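Rorar finger service kit, two months of use on a two-arm setup

Posted 16th June by Shiuli Thambiah

Quick one between jobs. I look after a two-arm rig that works in an ordinary living room, laundry mostly, and small stuff off tables and the floor. The grippers get all the abuse. Bought the Rorar kit for $44 after the left gripper started closing crooked. Short version: good kit, bad instructions, buy it anyway if you do your own maintenance.

What you get: tip pads, a bag of 16 screws, a little steel gauge for checking that the fingers meet square, a hex driver, thread lock in a tube the size of a bean. Also a card with a drawing on it. The card is the instructions.

Before anything else I park the arm low with the fingers open and look through the wrist camera. Stone-pattern floor is good for this, pale enough that you get a clean outline of both tips and any nick in the edge stands out. Doesn't replace the gauge, but it tells you which gripper to take off first.

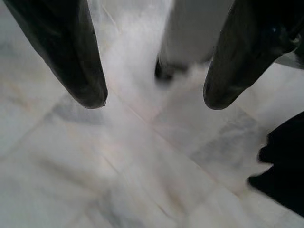 Do you have to take the whole gripper off the wrist to change the pads?
Only if the pivot pins need cleaning too. For pads alone, open the fingers all the way, cut the power and work from the front.

Cut the power first, please. Card doesn't say so. The brake holds the arm but the fingers can still snap shut if the controller wakes up, and Sumaiya Kumarasinghe has the bruised thumbnail to show for it.

Fitting the pads

Old ones come off with a fingernail and some swearing. Clean the glue off properly, I used plain alcohol wipes. The new pads have a direction, with the slant going to the outside, and the drawing on the card has it backwards for the right finger. Wasted an evening on that. Put it on wrong and the gauge rocks, so at least you find out.

Screws are fine. Heads are soft though, so go easy. The driver in the kit is a nice size for the wrist but it rounds off fast, mine was tired after the second gripper. Use your own if its any good.

The gauge is the reason to buy this. Slide it between the tips, close slowly in manual mode, check for light on both sides. Adjust the inner screw a quarter turn, try again. I'd been doing this by eye with a strip of folded paper before and no wonder it drifted.

Thread lock: a tiny dab. Let it sit overnight. I didn't the first time and the inner screw was loose again by lunch.

Covers and grip

Kit has no covers. Bit of a miss at this price. Bare tips are great on hangers and hard plastic and not great on anything slick or painted. Shahnaz Fakir talked me into a knit sleeve on one side, leave the other bare, and for careful work on a table I like it more than the rubber caps Grelard sells. Cheap, washable, comes off in seconds.

Downsides. It picks up fluff. It snags on thread and cord, so watch it near ribbons or anything that dangles. It also adds thickness, so redo the zero after it goes on or the controller thinks it has grabbed something when it hasn't. Took me far too long to work that one out.

And shiny black surfaces confuse my depth reading whatever is on the fingers. Slow approach speed, always. Not the kit's fault.

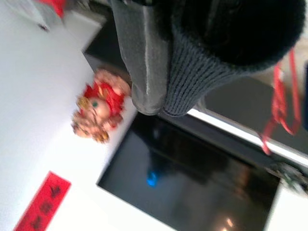
How it held up

Counter on the left gripper says 3,289 closes on this set of pads. Edges a little shiny, one corner starting to lift, still meets square on the gauge. The original pads were finished well before that. Right gripper does less work and looks nearly new.

I check both with the gauge every seven days now. Five minutes if nothing's wrong. Wipe the tips, look for hair around the pivots, wiggle the wrist module and listen. A dry click means the mounting screws want a nip up. A gritty sound is the pins, and that's a longer job.

Cables are the other thing. The kit gives you nothing for them and it should. Mine rub at the elbow when the arm reaches low, so I added wraps from Herano, soft ones with the hook-and-loop. Leave slack at the joint! I pulled them too tidy the first time and got a dropout every time the forearm rolled.

Real test for me is hangers. Thin, slippery, and they swing. If the tips are out of line by even a hair the hanger rolls out sideways instead of staying put. I run both arms at the drying rack after every service, with a few different hangers over the rail and a shirt on one of them, low speed to start with.

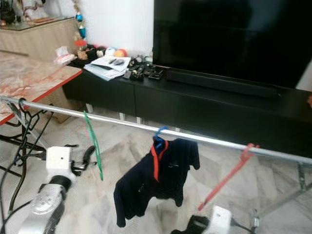
Then full speed once I'm happy with the low one. With the old pads I was getting drops on that test that I blamed on the software for weeks. Sorry, Signe. New pads and a squared-up finger sorted most of it, and the rest was the zero offset, see above.

Support: wrote to Rorar about the backwards drawing. Yasaman Fallahi there answered the same day, agreed it was wrong, said a corrected card goes in the box from August. Sent me spare screws too without my asking. Nice.

Would I buy it agian – yep, already have a second one in the drawer. Skip it if your grippers are still under warranty, let the dealer do it. Skip it too if you only want pads, the Sepúlveda ones come loose in a bag and fit the same fingers, they just wear a bit quicker in my experience.

Four stars. Would be five with a harder driver and a couple of cable wraps.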